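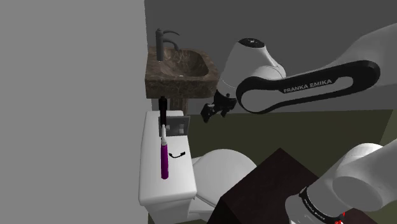 ## Ticket 583: arm stalls near sink in bathroom sim

**Opened by:** Corrado Farina, student team Skavaston
**Status:** open, workaround in place

Task is the toothbrush on the toilet tank lid. Planner (Kudex) gives up on the approach. Gripper ends up below the corner of the sink, empty, fingers pointing down and left, and sits there till timeout at step 3000.

**Tried so far**

- Reset scene, same seed. Same stall.
- Step limit down to 2000 to save time. Fails just the same, only sooner.
- Swapped start pose for the one from the kitchen level. Worse, elbow hits the brown cabinet.
- Deleted the sink in a copy of the scene. Reaches the brush first try!! So its the sink.

**Guess:** collision mesh on the sink is one big box, covers the basin and everything under it down to the tank. Brush is right below that drain pipe from this side, so no free path. Havent opened the mesh file yet.

**Workaround:** come in low from the bowl side, waypoint over the seat. Ran 200 tries overnight, log is in the Dratora folder. Still bumps the little black hook thing next to the brush, need to fix that before the March round.

**To do**

- [ ] split sink mesh (basin, pipe, support block)
- [ ] ask Sandhu forum if the flush plate needs collision at all
- [ ] put the step limit back to 3000
- [x] tell the others not to pull teh old scene file

Back on it after 4 pm, lab's locked till then.

CF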